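Home | Kitchen | Storage | Cleaning | Craft Corner | Seasonal

Sorting and Storing Artificial Flowers and Leaves

Reading time: 2 minutes

Artificial stems last for years if they are put away clean and not crushed. Most of the damage happens in storage. Petals get folded under something heavy, leaves pop off their stems and end up at the bottom of a bag, and dust settles into the fabric until the color looks flat. An afternoon spent sorting will fix most of it.

Start by clearing a table. A white or light-colored top is best for this job, as dark green leaves and small loose parts show up well against it. Put a sheet down if the table scratches easily. Empty every bag and box before you begin to sort, including the vases you plan to change.

Pull out the flowers first and set them aside in a small plastic basket with slotted sides. Dust and crumbs of old floral foam fall through the slots, and the blooms stay off the table while you deal with the greenery. Large heads such as hydrangeas should go in with the petals up. Let long stalks stick out over the rim. Bending them to fit leaves a kink that is hard to get out later.

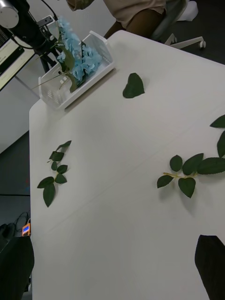 Lay the greenery flat and keep it in groups: short sprigs together, long branches together, and single leaves in their own pile. Do not throw the single leaves away. Many artificial leaves push onto a little peg on the stem and can be pressed back on by hand. If the peg has snapped, use a dot of clear craft glue and hold the leaf in place until it grips. A leaf that does not match anything can be used to hide the rim of a pot or cover a gap in a wreath.

For dusting, a soft paintbrush works on petals and a barely damp cloth works on plastic leaves. Wipe from the stem toward the tip. Serrated leaves catch lint along the edges, so go over them twice. Before using water on fabric flowers, test the back of one petal. Blues and purples are the most likely to run. If color comes off on the cloth, stick to the dry brush.

Creased petals can be smoothed with steam from a kettle. Hold the stem well back from the spout, keep your hand out of the steam, and shape the petal with your fingers once it has cooled. Do not use an iron.

To pack, choose a box longer than your longest branch. Branches go in the bottom, short sprigs on top of them, and flower heads last with tissue between them. Loose leaves go in a zip bag with the label facing out. Two layers of flowers is the limit for most boxes. Keep the box out of the attic if yours gets hot in summer, and away from windows, as blue fades faster than green.

We do our main sort in January when the holiday greenery comes down, then a quick dusting in late spring. Wire cutters, green floral tape and a spare zip bag can stay in the box all year.

Updated 2018-05-25

Previous tip | Next tip | Back to Craft Corner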